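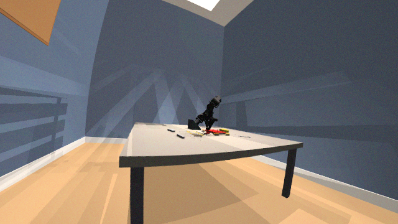
Rostislav Hubáček, research associate, Kalwood Animation Laboratory

3.2 Episode structure and song placement

The corpus consists of 20 episodes of Braluton, an animated series for preschool viewers produced by Ilter. Each episode was divided into story segments at changes of location or of the characters' stated goal. Songs were coded as separate units, even where dialogue continued over the music. Title sequences and end credits were excluded.

A song was coded as "plot-bearing" if its lyrics named a task that a character took up in the next segment. All other songs were coded as "decorative." Under this rule, 17 episodes contained at least one plot-bearing song. The remaining episodes used music only in party or parade segments, where the lyrics repeated the names of the main characters.

Segment boundaries were marked by 2 coders working from the same guide. Disagreements were settled by a second viewing with the sound off, followed by a third with the script in hand. Most concerned short gags placed between a song and the next line of dialogue. These were assigned to the following segment.

Figure 1. Rendered view of a tabletop with a black articulated arm.

The feature-length special, Skoryk, was coded separately. Its 7 songs are longer than those in the series, and reprises were counted with the song they repeat. Results for the special are reported in Section 4 and are not pooled with the episode data.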